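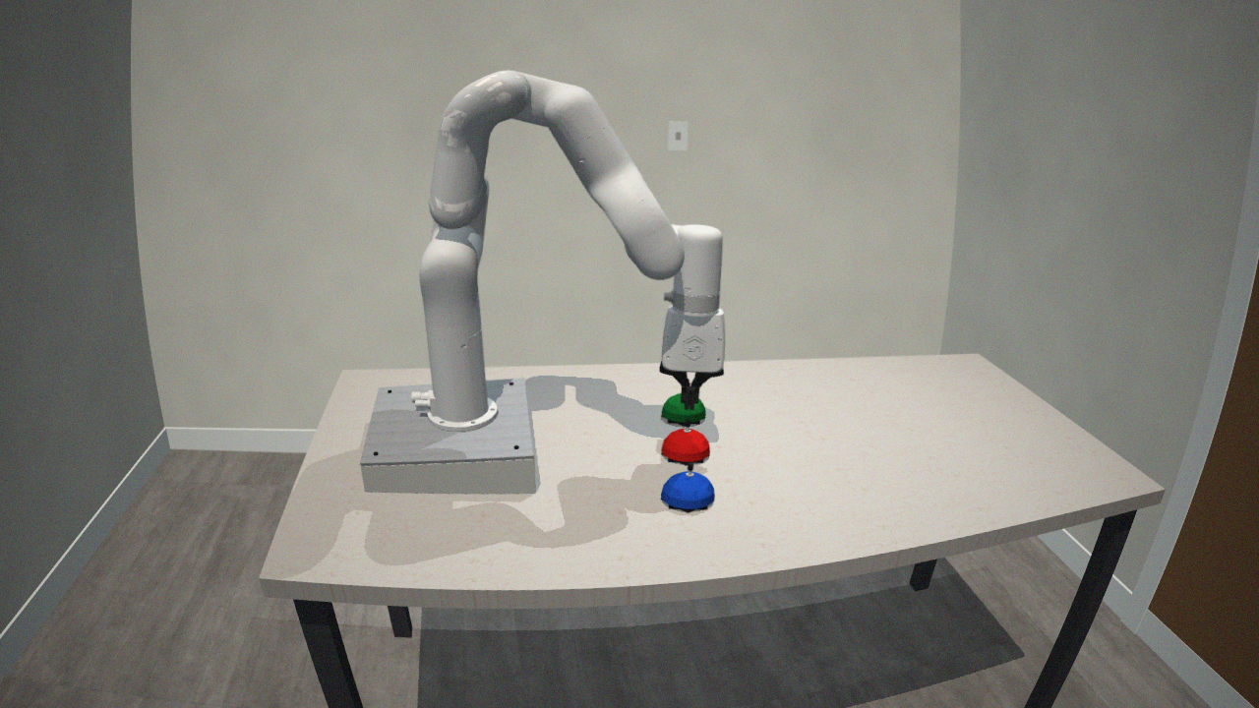

Wednesday, June 11, 2025

Glaze tests, Plonach clay. Batch 3 crawled again on the rims, fine on the flats. Szu-yu thinks dust on the bisque. Wiped 12 tiles with a damp sponge, left the other 12 as they were. Same bucket, same dip.

Cladum white too thick, let it down wiht water and sieved twice. Kiln on slow. Yu-ting to unload.
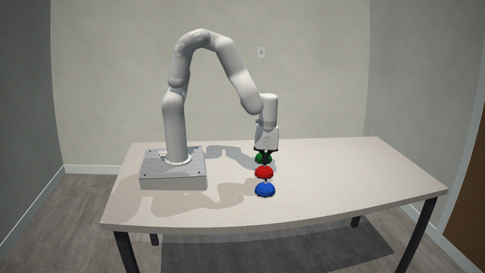

Pale table, three domes in a line.

Order more cones from Yeh.

2 comments · 0 shares
This site uses cookies. Accept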